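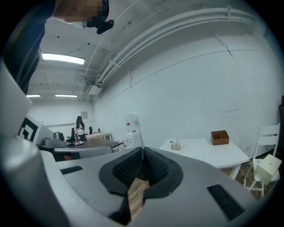 Glue notebook, November, bench by the window

Picking up from where Mimoza's notes stop. The question is still why the hide glue we make up from the Royer pearls lets go of the chair joints when the Erosholm stuff doesn't. We have now had this question long enough for it to need its own shelf.

Soaked a fresh batch overnight in cold water, lid on. Warmed it in the pot after breakfast and kept it well under a simmer, which meant standing over it, as the dial on the pot is more of a suggestion. Strained it through an old stocking. Rory asked whose stocking. I have no information on this.

Test pieces

Beech offcuts, end grain sealed, long grain glued to long grain. 6 pairs with Royer, 6 with Erosholm, all cut from the same board so that Gilles can't blame the board. Clamped and left until Sunday. Half of each lot had the faces warmed first with the hairdryer, the other half went together stone cold, which is how I suspect most of our repairs have been done since the heater in the back packed up.

Results

Warm faces: no difference I'd put money on. Both glues tore wood before they gave. The Erosholm ones made a nicer noise, for what that's worth.

Cold faces: poor for both, and dreadful for Royer. Two pairs came apart in my hands while I was looking for the mallet. The glue on them had a skin, shiny and quite smooth, as if it had gelled before the clamp went on. I timed it afterwards on a spare bit of beech and had about 5 seconds before it started to drag under the brush. I am not that fast and neither is anyone else here, whatever Gilles tells customers.

So the Royer isn't bad glue. It grabs sooner, and we've been putting it on cold wood in a cold room and then wandering off to find a clamp. I'd still like to know if it's a stronger grade than the label makes out. Apolline thinks the supplier changed something in the spring. She also thinks this about the tea.

The urea business

Hạnh's idea: a pinch of urea in the pot to hold the gel back. Tried it with a very small amount and got a good deal more time with the brush, enough to do both faces and have a short argument about the radio. Strength seemed fine after a day, but a day is nothing. I've put 4 of these pairs on the windowsill where they'll get the damp at night and the sun in the morning, and will try to break them next month. PLEASE don't use them to prop the window. Rory.

Don't put urea in the main pot yet. There's a small jar in the fridge with a blue lid, which is the urea batch, and a small jar with a blue lid next to it, which is Hạnh's horseradish. I've asked for one of these to move.

The Govemstead chairs

Back seat rails on two of them are loose again, the ones we did in the cold snap. Steamed one tenon out and found the same shiny skin down one cheek, almost nothing on the other. That fits. I've scraped it back, warmed both halves, and reglued it with plain Royer and every clamp laid out beforehand like a surgeon's tray. It went together sweetly. Gilles walked past and said it looked a bit fussy.

Leave the rest of the set alone until the heater is mended. The Edex man is supposed to ring about the part. He was supposed to ring before, too.

Left to do

Write to Royer and ask for the gram strength of this batch.
New thermometer for the pot, as the old one reads the same in the pot as it does in the drawer.
Cold test again with the room properly warm but the wood straight from the shed. Mimoza says it's the wood that matters and not the air. I think so too, but we've only tried them together.
Wash the stocking, or find another.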